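Courses > Work and Machines > Unit 3 > Chapter 7

Contents Previous chapter Next chapter Glossary Notes

Chapter 7: Who Picks Up the Trash?

By Yevdokiia Holovko
April 23, 2020

I cleaned hotel rooms for two summers before I ever wrote a word about work, and the job I remember best is the floor. Beds have a method. Bathrooms have a method. The floor is whatever the last guest left on it.
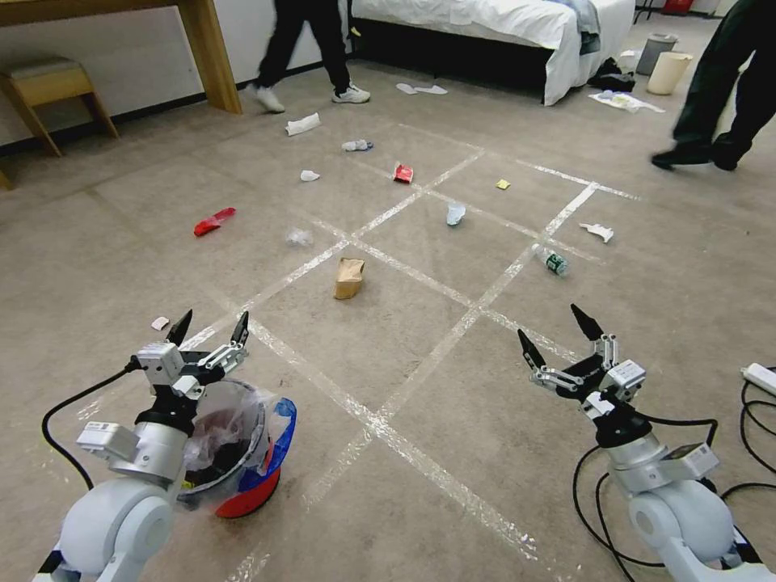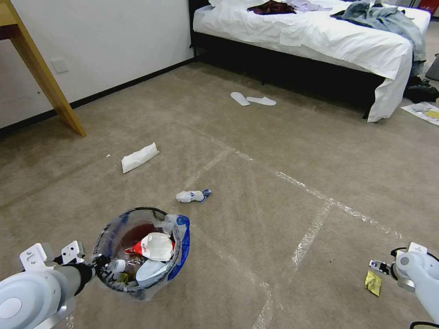
Trash pickup in the practice room, with a lined bin, a bed and tape on the carpet.

Reading time: 5 minutes (not counting the exercises)

So let's start this chapter down on the carpet. In Chapter 6 we looked at a bottling line, where every object shows up in the same spot, facing the same way, all day long. People have been handing that kind of work to machines for generations. A bedroom is a different animal. A wrapper can be twisted, flattened or half see-through. A paper bag might be trash, or it might have somebody's earrings in it (I found a pair once, and I still think about how close they came to the dumpster!). Slippers on the floor are trash in one hotel and get lined up by the bed in another.

The workplace we'll follow is a hotel called Virág, in Usholm. It has 138 rooms. The robot comes from a firm called Kolora, and it has two arms with a gripper on each. The hotel's idea was simple enough: let the machine do the first pass over the floor, then let the housekeeper come in and do everything else. I spent a good part of my April there with a notebook, mostly getting in the way.

Before you read on, take another look at the bin in the second picture. There's a plastic bottle in there, and a paper cup or box, and still a yellow packet on the carpet by the right gripper. A person clearing that room would bend, grab, drop and be thinking about pillowcases the whole time. For the machine, each of those pieces is its own little project. It has to find the thing, decide whether it's trash, get two fingertips around it and let go in the right place. That difference in effort is most of what this chapter is about.

What the housekeepers told me

I expected people to talk about losing their jobs, and a few of them did. But mostly they talked about their backs. Picking things up off the floor means bending over, then bending over again two feet to the left, and by the end of a shift that adds up. One woman told me she'd hand over the floor tomorrow and never miss it. Then she thought for a second and said she wasn't so sure about the rest of it - the part where the room count goes up.

That's the thing to watch for. When a machine takes a piece of a job, somebody has to decide what happens to the minutes. They can go to the worker as a slower pace. They can go to the guest as a cleaner room. Or they can go into the schedule, and now everyone has one more room to finish before lunch. The robot doesn't pick. The people who write the schedule do.

There was new work, too, and it was easy to miss. Somebody has to put the liner in the bin. Somebody has to keep cables out of the walkway. Somebody has to check what got thrown out, in case it wasn't trash. At Virág these chores landed on the housekeepers, and for the first while they weren't written down anywhere. The scheduling software, Prelex, had a line for "bed" and a line for "bath" and no line at all for "look through the robot's bin." I kept a log of jobs like that during my visit and ended up with 100 entries, a lot of them under a minute long. Small stuff, sure, but small stuff is still work, and if it has no line on the sheet it gets done on your break.

Words we'll use

Task: one piece of a job, such as picking up a wrapper. A job is a bundle of tasks, and machines nearly always take tasks first.

Leftover work: whatever the machine can't do or does badly, which a person then finishes.

Hidden work: the setting up, checking and fixing that keeps a machine going and doesn't show up on the schedule.

Keep a pencil handy for Section 7.1, where we go through one housekeeper's morning task by task. As you read, mark each task you'd be glad to give away, and put a star next to any you'd want to keep.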